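Notebook, bench 2
6 Sep 2019
Mugs and coasters, continued
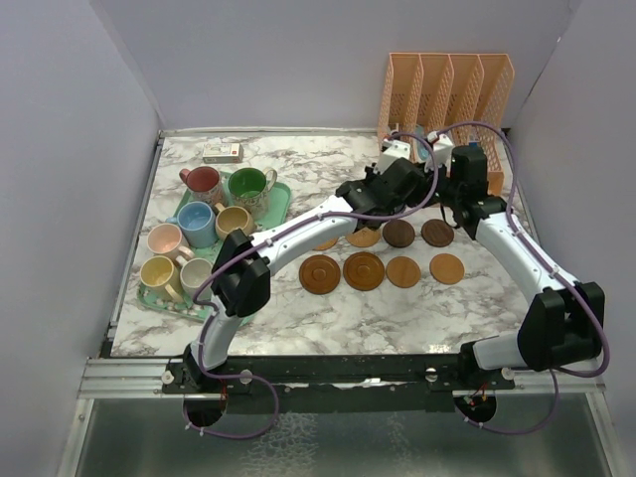
Mugs on the green tray, coasters in two rows, marble top.

Kerubo wants the tea things sorted before the Temba people visit, so I have given a morning of my one career to crockery.

The mugs don't match and never have. The big green one is everybody's favorite and takes up the room of two. The pink one I would happily lose. Seven on that tray is a crowd: handles point every which way, and to get at the blue one you have to reach in between its neighbors. Akinyi says turn all the handles outward. Dennis says buy a bigger tray. Dennis is not paying for the tray.

Coasters: four and four, all round, all wood, and clearly not from one set. Two of the reddish ones in front have rings, the plain ones beside them don't. I like the ringed ones. Ľudovít says the ring catches the foot of the mug and makes it sit crooked, and has been saying so since January. Must try it with the large green and settle this.

Eight coasters, seven mugs. Beatrice asked where the eighth mug went. See entry for January, under "sink."

Small white carton is still at the back. Leave it there until someone claims it.

To do
- one mug per coaster, see if the handles clash across the rows
- try the tray lengthwise along the left wall instead of on the slant
- ask Erkolar if they sell the plain coasters singly (last quote was for a box of 300, which seems ambitious)
- hide the pink one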